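We've been in Kenddale since June and I still haven't got used to the stairs. The flat is on the top floor and there's no lift, so every bag of shopping gets weighed up in my head before I buy it. Tins are the worst. I've gone over to dried beans.

The rent is 845 a month, up from what we paid at the old place, but the old place had damp in the bedroom and a boiler that went off whenever the wind blew. I kept a note of the gas for the first month and it came to 209. That's with the oven on most evenings, as Usa has started baking again.
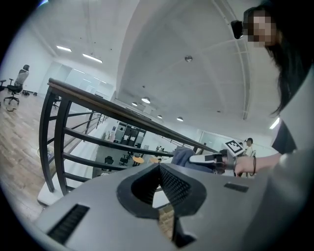

By the railing, grey top on.

The deposit is still being argued over. The agent wants to keep part of it for a mark on the worktop that was there when we moved in. I have the check-in list with the mark written on it -- page four, near the bottom -- and I've sent it twice. If you're renting, keep that list somewhere you can find it. Mine was in a box labelled "cables".

Other jobs: the bathroom shelf is up, slightly crooked. The bedroom curtains are too short and will have to do until winter. I've asked two people to quote for moving the piano. One said 1000, the other said 2000 and wanted the banister taken off first, so it's staying at my sister's.

The library is a ten-minute walk and opens at nine. I've joined, and I've got four books out already.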